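**Memory swap cell – fingertip question**

**otitz_garage** – Mar 17, 2022
Back at it in the shared shop. The arm's job is pulling RAM out of an old Dell tower and putting it back in, and I'm stuck on the tip. My printed one flexes when it pushes on the slot latches. At 50 percent infill it bent, at 80 it bends a little less. Do I go to metal or keep printing?

**yaa_z**
Keep printing! A metal tip slips once and there goes your board. What's your force limit set to?

**otitz_garage**
Limit's at 400 in my script, but those are raw units from the driver, so don't read much into it.

**BKatona**
Gotta disagree with Yaa. Plastic tips lie to you – you think you're touching the latch and you're just bending the finger. I went to aluminum in May and never looked back.

**yaa_z**
And how many boards did you scratch, Béla?

**BKatona**
2. Old ones. Doesn't count.

**ilona_f**
Can we see the setup before you two start round three? Also how are you holding the stick when it's out of the board?

**otitz_garage**
Sure. I printed a fixture for it, slots and all, sits right next to the case. 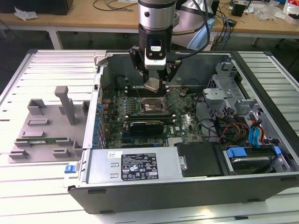
*Tip over the board, memory module parked in the fixture on the left.*

**ilona_f**
Oh nice, I like the fixture. I'd make that tip shorter and fatter before buying any metal. And tie those drive cage wires back, my gripper loves to snag stuff like that.

**BKatona**
Fatter won't fit between the slots. Aluminum!

**otitz_garage**
Printing a stubby one tonight – will post how it goes.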